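Pilton adds Purnesbridge play kitchen set to its November range

Incombe, November. Pilton has added a play kitchen set, sold under the name Purnesbridge, to its range for nurseries, reception classes and home use. The set carries the reference 2907 and replaces the Aubert set, which leaves the catalogue when present stock is sold.

Purnesbridge is intended for table use. The Aubert set was supplied with a standing unit, and feedback from nurseries in the Incombe area showed that the unit was often put into storage while the loose items stayed in daily use. The new set has no standing unit. It is supplied as 29 loose items in a lidded box and can be laid out on any flat surface at child height.

The items fall into two groups. Tableware and utensils include an oval plate, a bowl, a handled cup, an oval colander and a slotted spatula. Play food includes a banana with its peel partly opened, a strawberry, a halved orange and a ketchup bottle. A small toaster oven is listed separately under the same product name and may be ordered with the set or on its own.
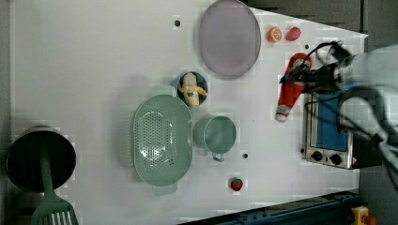

Purnesbridge tableware and play food, with the toaster oven at the front.

Colours have been kept muted for the larger pieces and stronger for the food. The colander and cup share a sage green, and the plate is a pale lavender-grey. Pilton made this choice after trials in which children were asked to sort items back into the box at the end of a session. Sorting was quicker when food and tableware differed clearly in colour.

"The colander went through more revisions than any other part," said Teodor Domański, product manager at Pilton. "The base had to keep its pattern of small holes and still be easy to wipe down. We also changed the handle tab, as the earlier one caught on the lid of the box."

Pieces from the Aubert set can be used alongside the new items. Replacement pieces for Aubert will remain on sale for 30 months. Purnesbridge replacements are sold singly or in packs of 4, and a printed contents sheet is fixed inside the lid so that staff can check the box before it is put away.

Orders from schools and nurseries are accepted through the Pilton trade desk in Incombe. Orders placed before noon on Thursday are dispatched the same week. The toaster oven is packed separately and may arrive in a second delivery.

Notes for editors

Product name: Purnesbridge play kitchen set
Reference: 2907
Contents: 29 items, boxed
Supplier: Pilton, Incombe
Press contact: Teodor Domański, Pilton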